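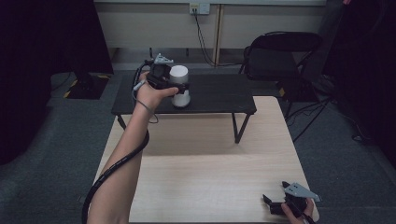

Step 4 wants the small table on top of the big one, and a reader from Fomar asks whether that is a typo. It is not.

Vitex Table Riser — Setting Up
August | by the Reris manuals desk
Filed under: Furniture > Small Tables
7 comments · 19 shares

4. Stand the riser on the larger table, all legs flat.
5. Press each corner. If it rocks, turn it and try again.
6. Set one cup on top, upright.

CAUTION: Full cups come later — after step 7, if you value your carpet.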